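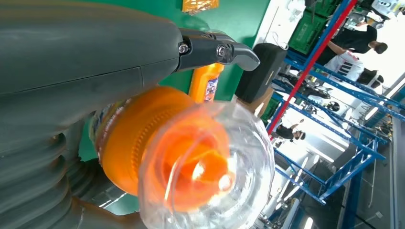
## Week 2: What a transparency report leaves out

Notes for the seminar led by Anjani Pangaribuan, 04/07/2018. Read the Cilmont report before class, including the footnotes. Most of what we'll argue over is in the footnotes.

### The claim

Companies that host other people's posts now publish regular counts of what governments asked them to take down. The usual story is that these reports protect users. A ministry will think twice about a bad request, the story goes, if the request will be counted in public.

I don't find this very convincing, and you should at least try not to be convinced for the length of the seminar. A count tells you that something was asked for. It rarely tells you what.

### The Cilmont numbers

Cilmont runs a group chat app. Its latest report says it got 2,175 government requests to remove or hide content and that it complied in full with 705. The press write-ups treated the gap between the two as proof of backbone. Before you agree, look at what is being counted.

- A "request" in the report is one letter or one form. A single letter can name one post or a whole channel with every message in it.
- "Complied in full" leaves out partial compliance. If a ministry lists ten channels and Cilmont hides nine, that letter isn't in the 705.
- Requests sent back for missing paperwork count as refused. If the ministry fixes the paperwork and tries again, the second letter is a new request.
- Content removed under Cilmont's own rules is not in the report at all, even when an official was the one who flagged it.

The last point matters most. An official who wants a support group for gay teenagers gone doesn't need a court order. He can press the same "report" button as anyone else and pick "adult content" from the menu. The moderator sees a flag and a category. If the group comes down, it comes down as a rules matter, and the government column stays clean.

### "Hidden" and "removed"

Cilmont prefers to hide content in one country and leave it up elsewhere. The company calls this the narrower step. It is narrower on a map. For a reader inside that country, the page is gone either way, and the people most likely to need a local-language health page or a local meeting notice live exactly where it can't be seen.

Ask also whether the reader is told. A notice saying "hidden at the request of a government" is very different from a blank page or an error message. The report says users get notice "where appropriate." It doesn't say who decides.

### The Sumampouw dispute

Our main case. Sumampouw was a small forum for legal advice, mostly on housing and family questions, hosted by Brindar. It went offline in June. Brindar said it had acted on a complaint about an unpaid invoice. The forum's owners said the invoice was paid and that the real trigger was a phone call from a regulator. Neither side has shown us a document that settles it.

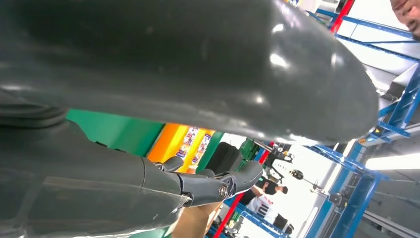

*Figure 2. Dark gray surface, close up.*

Students tend to pick a side on this one fast. Please hold off. The owners had good reason to want a censorship story, and Brindar had good reason to want a billing story. What interests me is that no report of the Cilmont type would have caught the case. A phone call leaves no form, and hosting companies lower down the stack often publish nothing.

Rongrong Luo's reading (in the packet) argues for a duty to log every informal contact with officials. She thinks staff would keep the log honestly. I have doubts. People who don't want a call on the record can have it in a hallway. Her answer to this is on the last three pages, and it is better than I expected, though it leans heavily on fines that a small host could never pay.

### For discussion

1. Would you rather have a count with no content, or a few full letters with no count? Defend one.
2. Dino, the app store in the second reading, publishes each letter but blacks out the sender. What can you still learn from it?
3. Who should check the numbers? If your answer is "an outside auditor," say who pays the auditor.

### Written work

One response paper, no more than 2,000 words, on any one section of the Cilmont report. Quote the definitions you rely on. Papers that say the report "shows" governments are behaving better or worse will come back with that word circled.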